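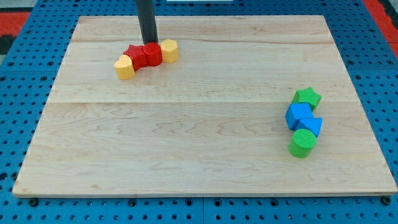
3.2 Blocks and board

We wanted a set of objects that anyone could name at a glance and that would still give us something to argue about once they were pushed together. Four simple shapes did the job wonderfully well: a heart, a five-pointed star, a short cylinder and a hexagonal prism. The heart and the hexagon are yellow, the star and the cylinder red. All four have upright sides, so the outline seen from above tells you nearly everything about how one block can sit against another.

The pleasure of this small set is in its edges. A hexagon offers flat sides that can lie flush with a neighbor. A cylinder has no flat side at all and meets anything else along a single line. The star reaches out with its points and leaves pockets between them, and the heart has both curves and a corner. In the earlier Nalitz set, which used only cubes and bricks, almost every touching pair looked like every other touching pair. With the new shapes we found ourselves picking up pairs over and over just to see how they would meet – a good sign, we thought, for a task built on close looking.

Figure 2 shows one of the arrangements we call a tight row. The heart is at the left end, with the star next to it and set slightly back, then the cylinder, then the hexagon. The star has points against both of its neighbors, and the colors run yellow, red, red, yellow. We like this arrangement because color and shape pull in different directions. A person sorting by color sees a red pair with a yellow block on each side, while a person looking at contact sees a chain of four.

The blocks sit on a large board of pale maple planks glued edge to edge. We chose wood after two weeks with a plain white sheet, which made the yellow blocks hard to pick out in bright light. The wavy grain and the seams between planks are welcome as well. Raters used them freely as landmarks ("just behind the seam", "on the dark streak"), and their notes became much richer once they had a surface with some character to it. The board lies flat on a blue pegboard table, and the change from cream to blue makes its border very easy to find.

Stela Hodoroagă drew up the list of arrangements in August, beginning with 1,000 candidates and keeping 70 in which every block touched at least one other. Deirdre Cullinane then trained seven raters to describe each one in their own words, without a fixed vocabulary. Raters were told to write down which blocks touched before writing anything about color. Rows, clusters and rings were mixed in the viewing order, and no rater saw two tight rows one after the other. The wording of the instructions is given in Appendix B, along with the notes for the row in Figure 2.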